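August, bench 2, Terimholm job
Started 8.15 am, writing this up after lunch with cold tea

Picking up from yesterday's half page. The arm had another go at leaving the table this morning, only this time it wanted to go down into it. Protective stop on run 47 of the sort routine, fingers pressed into the brown paper, and a nice little crescent dent where the left fingertip landed. No one was inside the line, Stella was at the desk with the pendant and I was at the printer. She hit the e-stop anyway even though the controller had already stopped itself, and I'm glad she did!

For anyone reading this who hasn't been on the job: the routine picks the play food off the middle of the table and puts it on the plates, pink on one side and green on the other. It had been going along happily since we changed the fingers. The pepper is easy. The eggplant is a pain since it's shiny and the depth goes patchy all along the highlight, but we thought we'd dealt with that.

What the log says, once I'd found the right one (the Jarkgate logger is still putting files in yesterday's folder after midnight, Bradley, please): the approach height for the failed pick was 4 mm under the table surface. So the planner asked for something impossible and the arm tried its best to deliver. Speed at the time was 80 mm/s, our limit for anything close to the table, and the force trip is set at 300 N. I'd been meaning to bring that down for ages and hadn't. That one's on me.

First thought was the mount had shifted. Got the torque wrench out and went round the base bolts, all fine, none of them moved. Second thought was the tool length, because we had swapped fingers and I have a history there. Checked it against the sheet and it's 235 mm in the config, 235 mm with the calipers. So that was a good hour spent proving two things weren't broken.

Then Stella asked whether the table plane had been redone after we put the new paper down. It had - I did it myself - but I did it with the corner routine, and the corner routine looks for the tape crossings. And our tape is not what you'd call straight. Some of the strips go down at a bit of an angle, there are gaps, there are overlaps, and the paper has creases and a seam or two in it. If it takes a seam or an overlap for a proper crossing, the fit tips over slightly, and a slight tip at one side of the table turns into a fair bit of height by the time you reach the other.

Reset the arm, backed it out by hand in freedrive, put the objects back where they'd been and went through the approach again in tiny steps with my thumb on the pendant. Left it parked over the middle while I read numbers off the screen to Stella.

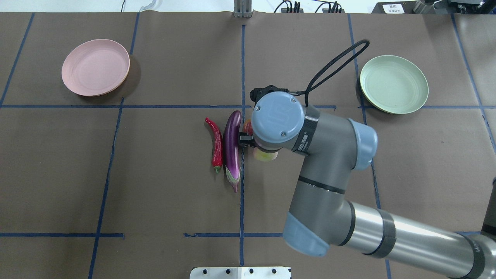 Stepping through the approach by hand. Gripper next to the eggplant, both plates still empty.

Numbers from the step-through: commanded height and real height agree nicely over by the pink plate and drift apart as you come across towards the arm's side. That's a tipped plane if ever I saw one. Bradley reckons it could also be a bit of camera warm-up drift, and he may well have a point, because the bad runs have mostly been early ones. We'll do a cold start tomorrow and a second one after the rig has had an hour to settle, and compare.

The other thing that came out of it is that the objects are too close together. The pepper and the eggplant are nearly touching, and then there's the small round stuff right beside them. The segmentation had merged the eggplant with its orange-red neighbour in two of the saved views, so the pick centre landed between the two of them and a long way down. On a good plane we'd have got away with a missed grasp. With the tipped plane we got the dent. Two small faults holding hands, basically.

Changes made today:

Force trip down from 300 N to 80 N for everything in the sort routine. Tried it on six ordinary picks and had no nuisance stops, but that's hardly a test.

Added a hard floor in the motion layer. Any target under the table surface gets refused before the arm moves, with an error in plain words on the pendant. Should have been there from day one. The Okivby bench has had it forever and I never copied it across.

Table plane now comes from four touch points done with the probe, stored with the time they were taken. The tape crossings are only for people from now on.

Not done yet:

Relay the tape with a straight edge. Stella has offered, and she has far more patience than me.

Ask Wuisan about replacement fingertip pads. The left one has a mark on it where it hit. It grips all right but I don't want to trust it for the demo.

Write the stop up properly in the incident book. I know it didn't hurt anyone and the arm looked after itself, but it was an unplanned contact at speed and that's what the book is for. I'll do it before I go home.

One for Bradley too: can we have the pendant back on the long lead? Stella had to stand up and lean to see the fingers from the desk, and when you're trying to decide whether to hit a button you want to be looking at the thing, not at your own elbow.

4.40 pm. Ran the eggplant pick twenty times with the new plane and the objects spread out a hand's width apart. Nineteen good, one dropped on the way to the plate, no stops. The dropped one looks like a plain slip off the shiny side, so that goes on the grip list with the others. Leaving the arm powered down overnight with the e-stop in so the cold start is a fair one. Bradley's in first, he'll do the touch points before anything moves.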